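Trust ruling sends Paisan family back to the table

I've been following the Paisan family trust fight since February, and the judge has finally given us something to chew on! The short version is that a trustee can't swap out a whole branch of the family just because the paperwork says "at any time and for any reason."

Some background. The late founder of Meesuk, the noodle company, put his shares in a trust with 13 family members named to benefit. The trustee was a small outfit called Radano. Two years ago Radano used its power to add and remove people, and Somkiat Paisan's side of the family (he has four kids) was gone overnight. His cousin Theerawat Paisan ended up in line for 49 percent of the shares.
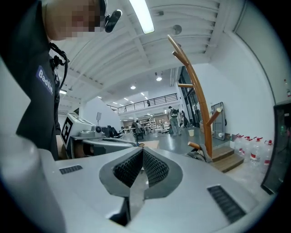
Somkiat sued, and I sat in for most of the hearing, which ran well past lunch on the last afternoon. His lawyer, Yupin Srisuk, kept coming back to one point: a power has to be used for the purpose it was given. The trust deed was written to look after all the founder's descendants, she argued, so cutting out a third of them needed a pretty good explanation. Radano's minutes on the decision came to half a page.

Kamol Luangrath, for the trustee, said the wording was as wide as wording gets and the court had no business second-guessing it. I thought he had the better of the morning, to be fair.

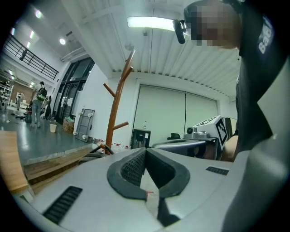 The judge went with Srisuk. Her written decision runs more than 20 pages and I've read it twice (the second time with coffee). The removal is void, and so is the later transfer into Ultar, the holding company Theerawat set up. Radano stays on as trustee for now, but it has 16 days to hand over its full records.
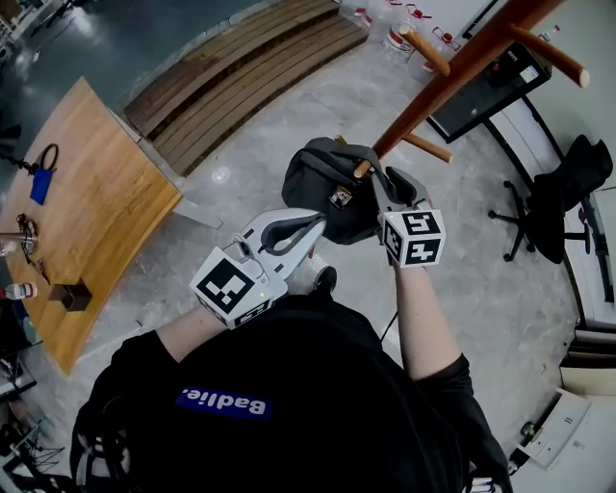

Does this mean every trustee decision can be reopened?

Only where someone can show the power was used for the wrong purpose, and that's still hard to prove. A choice you simply don't like will stand.

Luangrath told me outside that his client is considering an appeal. I'll post again once the records are in.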